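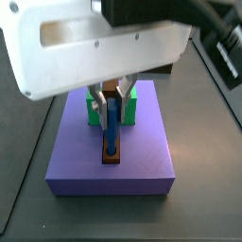 skasgate-peg README

Hi! Thanks for grabbing the data. I wrote most of this in one sitting, so it jumps around a bit, but everything you need to load the files and train something on them should be in here. If you only read one section, read the one about the gripper channel.

What's in the download

2582 demonstrations of one small job: bring a blue peg to a round hole in a brown holder, put it in, let go. The holder sits in the top of a big purple block, with a green block on it toward the back. I drove every demo myself, either by remote control or by grabbing the arm and pushing it through the motion by hand. Each one is its own folder, and inside you get:

arm.csv: joint angles and tool position, one row per tick
grip.csv: finger opening, commanded and measured
fixed/: color frames from the camera at the workspace
meta.json: how it was driven, start pose, outcome, notes

Everything is logged at 20 ticks a second, camera included, and the rows line up with the frames one to one. I dropped any folder where they didn't, so you shouldn't have to do any resampling.

How I drove it

The "remote" demos went through Nelter, my little teleop program. You hold a handheld controller, squeeze the trigger to take over the arm, and the tool follows your hand at a reduced scale. Release the trigger and the arm holds still while you get your wrist comfortable again. You'll see those pauses in the data as flat stretches. I left them in! Some people cut them out before training and some don't, and I go back and forth on it.

The "hand" demos are the arm in its floppy mode with me moving it directly. They're shorter and smoother, and I like them a lot better for the last bit of the insertion, where you can feel the peg touch the rim and slide it over. With the remote I had no feel at all and had to go by eye, so there's a lot more hunting around up there. My hands show up in many of the hand-guided frames. If your model looks at pictures, you may want to train on the remote ones only.

To pick one kind, look at "mode" in meta.json. It's either "remote" or "hand", lower case.

The gripper channel (please read)

In the remote demos the commanded opening comes from the controller trigger and it's a real number between 0 and 1. In the hand demos I opened and closed the fingers with a foot pedal, so the command just flips between 0 and 1. The measured opening means the same thing in both. Train on measured if you're mixing the two. I lost most of a week to this in December, with a policy that kept dropping the peg on the way over, and the fix was changing one column name.

Failures

There are failed tries in here, and "outcome" tells you which: "in", "missed" or "dropped". Missed means the peg ended up resting on the rim or beside the hole. I'd keep the missed ones that have "recovered": true, where I backed off and had another go. They taught my policy to lift and retry, and without them it just leaned on the holder forever.

Loading it

Put the folder anywhere and set SKASGATE_ROOT to that path. Then:

pip install -r requirements.txt
python check.py
python play.py --demo 3

check.py goes over the files and complains if anything is missing. play.py shows the frames with the finger opening plotted underneath. Press space to pause and the arrow keys to step. It's slow on a network drive, so copy a few folders over first.

Known problems

The gripper housing hides a good part of the workspace from the fixed camera, and the fingers and peg get in front of the green block. There's no second view in this release, sorry.

Tool positions are in the arm's base coordinates. I don't ship a camera calibration.

Folder numbers go up to 3856 and have gaps. Those are runs I threw out, so please don't write me about missing ones!

Don't mix these with the older Safavi demos without checking units. That set is in millimeters and this one is in meters.

Changes

June 9, 2021: first public version. Renamed "grip_cmd" and "grip_meas" so they match what Iltton expects. If you had an early copy from me, download again, the old names won't load.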